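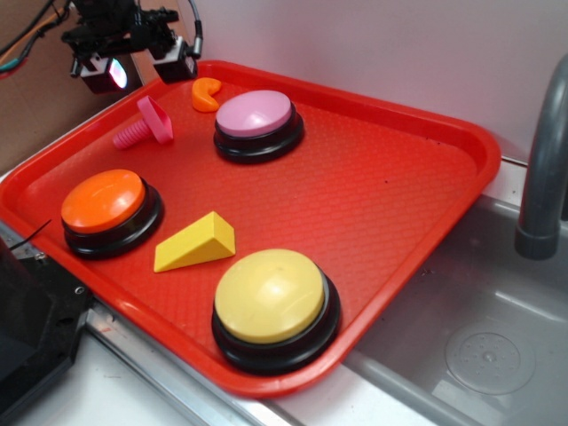
2 min read

Mellow Planner Forum > Perception and Grasping
Grasp pose selection for small parts on a textured tray

altholm_lab
January 2021
We request guidance on the Mellow grasp planner. The work area is a red tray with three buzzers and several small plastic pieces. Over 159 trials, the segmentation node merged the orange crescent with the tray rim in 70. The pink screw is segmented correctly, but the planner ranks the threaded shank above the flat head.

bolter_controls
Please raise the minimum contact area before changing the perception settings. The head of the screw offers two flat faces, and the planner should prefer them.

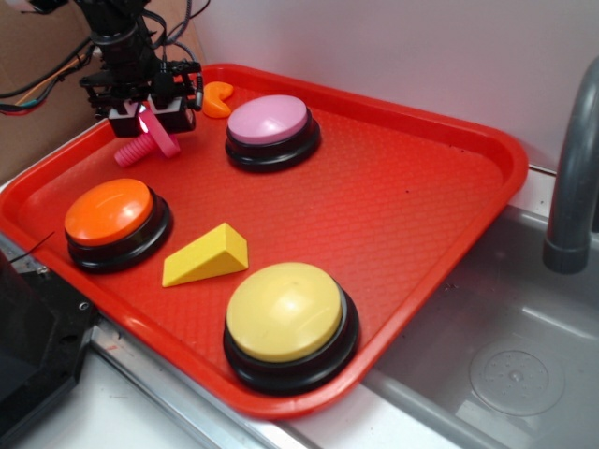

The approach height should also be set separately for each object class. A single global value is not suitable for parts of this size.

mateos_dev
I must disagree with the order proposed. A merged mask corrupts every later stage. The color threshold should be corrected first, as orange on red leaves very little margin.

bolter_controls
The screw is pink and its mask is sound. The ranking fault is therefore a separate matter.

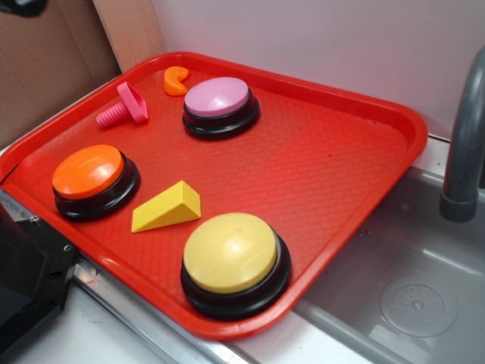 Settings under review
Contact area: 4 times the default
Color threshold: per class, pending in the February release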